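Section 5. Setting up your first argument map

Hikwood guide, Jiltent edition. Updated December 27, 2025

By now you've got Hikwood installed and you've clicked around a bit. Good. I wrote this section for people who want to take a big belief (theirs or somebody else's) and lay it out so they can see what's holding it up. I've used the program this way for years, mostly on political and philosophical stuff, and I still follow nearly the same steps every time.

You'll need a text to work from. A manifesto, an op-ed, a chapter of a book you keep arguing with in the shower, whatever. If you don't have one handy, open the Tamošiūnaitė set from the Samples menu. It's a bundle of short essays about whether people discover moral truths or make them up, and it's what I use in the screens I talk about below.

5.1 Before you start

Pick something of a sensible size. A free account takes up to 3,000 words of source text per map, and the longest essay in the Tamošiūnaitė set runs to 3,180, so yes, our own sample goes over. You'll get a yellow bar asking you to trim. I cut the opening anecdote and lose nothing by it.

Note: footnotes count toward the limit. Turn them off under Import, Notes, Skip.

5.2 Bringing in the text

1. Choose New Map, then From Text.

2. Paste the text into the left pane. Don't worry about bold or italics, they get dropped.

3. Give the map a title that says what the author claims. "Markets always correct themselves" is a title you can argue with. "Economics essay" is going to mean nothing to you in January when you have a whole shelf of these things.

4. Press Split. Hikwood breaks the text into sentences and numbers them down the margin.

5. Read through the splits once. It stumbles on quotations inside quotations and on anything with a lot of semicolons (older philosophy is terrible for this!). Click between two words to make a break, or press Backspace at the start of a line to join it to the one before.

Caution: Split can't be undone after you've placed your first card. If the sentences look wrong, fix them now.

5.3 Finding the main claim

This is where most people get stuck, me included. A writer will often put the main claim in the second paragraph, then say something a good deal bolder near the end and hope it slides by.

1. Read the whole text without touching anything.

2. Drag the sentence you think is the main claim onto the canvas. It becomes the top card.

3. Reword it in the box underneath, as plainly as you can. Keep the author's meaning even when it annoys you. Especially then, I'd say.

4. If you really can't choose between two sentences, drag both and mark one as Rival. You can settle it later. 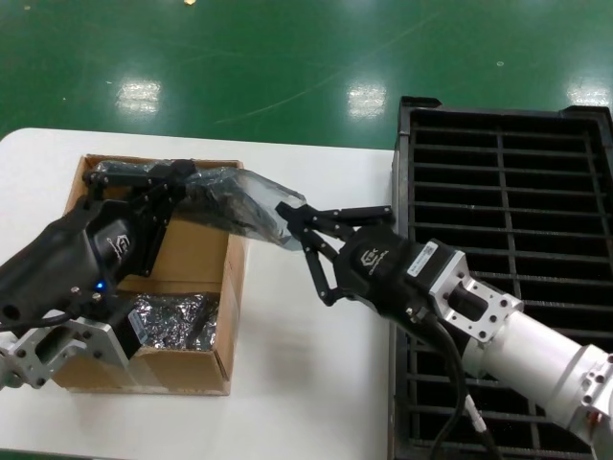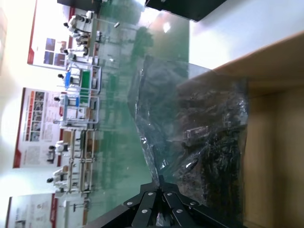
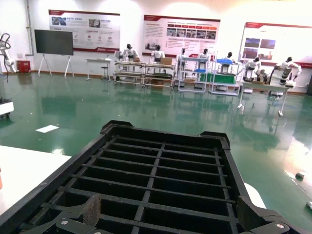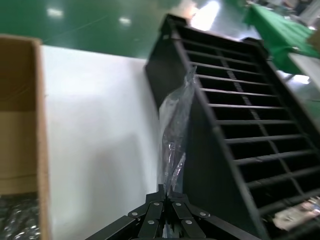
Pictures in order: an open cardboard box, a clear plastic bag, a black crate with compartments, a black rack with slats.

5.4 Adding reasons

1. Drag a supporting sentence onto the top card and let go. A line appears between the two.

2. Pick the kind of support from the little menu: Fact, Value, Definition, Authority or Story. Those are the 5 kinds, and you can't add your own yet.

3. Keep going until you run out of reasons. Leave the throat-clearing in the left pane, it doesn't need a card.

4. Where a reason only works if you also grant something the author never says, press H for a hidden card and type the missing piece yourself. Hidden cards have a dashed border so you won't later blame the author for your wording.

Hidden cards are the part I'd spend the most time on. Say a writer tells you that history moves toward freedom, and so this or that law is doomed. Fine, but there's a gap in there. You need something like "whatever history moves toward can't be stopped by a law," and once that's sitting on the canvas in its own dashed box you can have a proper look at it. Maybe you believe it. I don't, but I've had some great evenings with people who do.

Note: "Definition" gets overlooked. If a text says true freedom means obeying the common good, a whole lot of the work is being done by the word "true," and it should have its own card.

5.5 The world check

The world check asks one question of every Fact card: what would you expect to see if this were wrong? You type an answer or you leave it blank.

1. Open View, World Check. The canvas turns gray except for the Fact cards.

2. Click each card and fill in the box.

3. If you can't think of anything that would count against the claim, tick Nothing Would. The card turns orange.

An orange card isn't an error message. Sometimes it's a value wearing a fact's coat, and you can change its kind from the menu. Sometimes you just haven't thought about it long enough – go make tea and come back. But when the whole bottom row is orange, the view you're mapping may have been built so that no event could ever trouble it, and I'd write that down in the comments pane while it's fresh.

Caution: please run the check on a view you hold yourself before you run it on one you can't stand. I did it the other way around at first and got very smug, very fast.

5.6 Sharing the map with a group

I belong to a reading circle in Laltberg, and we pass maps back and forth before we meet. For that I'd use a copy and leave the original alone.

1. Choose File, Share a Copy.

2. Set Names to Hidden if you want people to comment on the argument without knowing who made the map.

3. Under Replies, pick Cards Only. General comments turn into shouting matches, while comments pinned to a card mostly stay put.

4. Send the link. A free account allows 5 guests on a copy.

When the replies come in, sort them by card. If everyone has piled onto the same dashed box, start your discussion there and skip the rest until somebody brings it up.

5.7 If something looks off

The lines cross all over the place: press Tidy. It moves the cards but leaves the links alone.

A card won't take a second reason: check whether it's marked Rival. Rivals stay closed until you choose between them.

The yellow bar is still there after trimming: click once in the left pane to refresh the word count.

Comparing two maps side by side is covered in Section 6.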